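Weighing small amounts for drinks

August 2018

I have been rewriting my kitchen notes, starting with the page on small quantities. The old version assumed a scale is accurate over its whole range. Most home scales are not. Mine, an Oltik, reads in steps of 2 grams, so at 7 grams of sugar the display tells me very little.

The fix is to weigh a larger amount and divide it. I make lemon syrup in a batch of 328 grams and portion it by volume afterward.
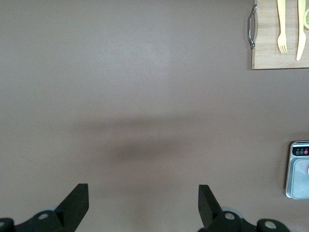

The second variable is the surface. A scale needs a flat, rigid support. A folded towel lets the feet sink, and the reading drifts as the load settles. Paper is fine if it lies smooth. I let the display settle before I write anything down.

Containers come next. A light plastic cup is better than a glass one for small loads, as less of the range goes to the container. Put the cup on, zero the scale, then fill. Lemon goes on the board, gets sliced, and is weighed only if the recipe calls for it by weight. For two slices I don't bother – the variation between lemons is larger than any error from the scale.
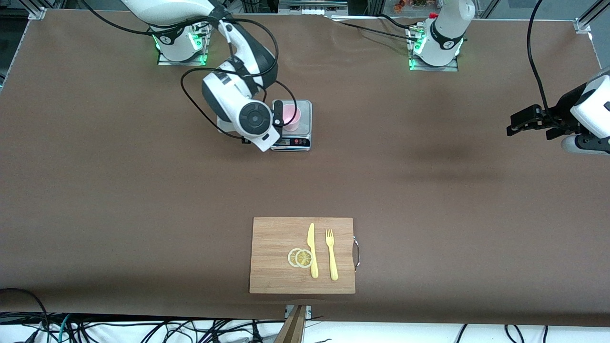
Kilitik wrote in after the last post to say that zeroing with the cup on hides a slow drift, and that it is better to note the empty weight first and subtract. I tried this in May and the results agreed within one step, but the method is sound and I have added it to the page.

Syrup ratios are next, once I have finished the current bottle.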